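Teaching two arms to write by hand-guiding: letters come out wobbly

Asked by Marilou Bañez, May 21, 2025

Hello all, hoping somebody patient is about! I've been trying to show our pair of arms how to write a short word on a whiteboard. I steer them by remote control (you move the small handles, the arms copy) and save each go. So far I have 34 saved goes, and when the arms play it back on their own the first letter is lovely and the rest slides downhill. Do I need more goes, or better ones?

Leonilde Caldeira
More. You can never have too many. I did loads for my drawer task and it got there in the end.

Mortimer Greenberg
I'd gently disagree with Leonilde, though I do see where she's coming from! We had the same bother at the Rundale workshop last November, and I threw out 32 goes before I accepted that the fault was mine. I was gripping the pen a bit differently each time, so the arms were learning my muddle. Pick one way of holding it, one starting spot for the board, and go slower than feels natural. Then, once it behaves, start shifting the board a little between goes.

Do watch your spacing too. I always start with a great big first letter and run out of patience (and elbow) by the last.
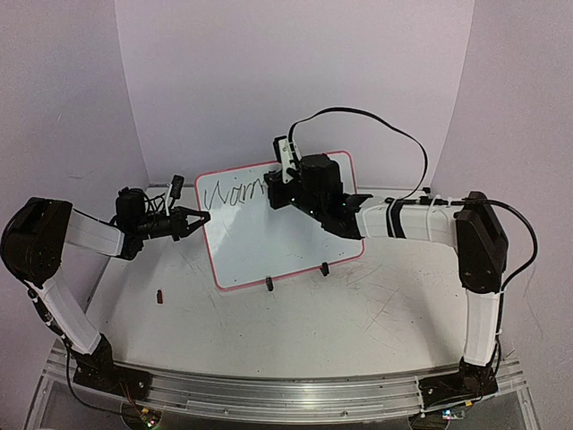
"Worm" on the small whiteboard, right arm up at the end of the word.

My W's are still rather grand, as you'll notice, but it's readable, and I was very pleased with that.

Alfredo Padilla
What Mortimer said about the starting spot. I put 2 bits of tape on the table for the board and it helped a lot. Also have a rest every 4 goes, your hands get tired before you notice and it shows in the letters.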